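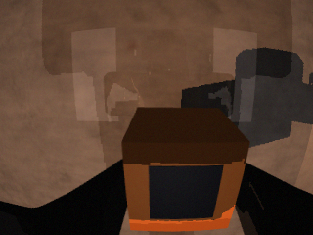 Can a machine put the groceries away yet?
Partly. It can pick up a box and set it on a shelf, provided the box is rigid and the shelf is where it was last time. Bags, loose fruit and anything soft still need a person.

Plaren Two-Finger Gripper and Practice Software
Sold by Listgate, Ikville

The Plaren kit is for people who want to try simple pick-and-place chores on a small arm. It comes with the gripper, a mounting plate, a cable and a license for the practice software. The arm is sold separately.

What it handles
Cartons, small crates, tins and closed jars, up to 2 kg. The software has 20 ready-made tasks, such as clearing a counter, stacking cartons and filling a bin. Each one can be run in simulation before you try it on the arm.

What it does not handle
Laundry, cutlery in a drawer, wet dishes. Shiny packaging is hit and miss. We don't recommend it for unattended work in a shop.

Finger pads
Pads are rated for 2000 grips and sold in packs of 7.

Ordering
Orders placed before the end of August ship with the older mounting plate. Both plates fit the same arms. For questions about fit, write to Hajnalka Fekete at the Ikville office and include the model number of your arm.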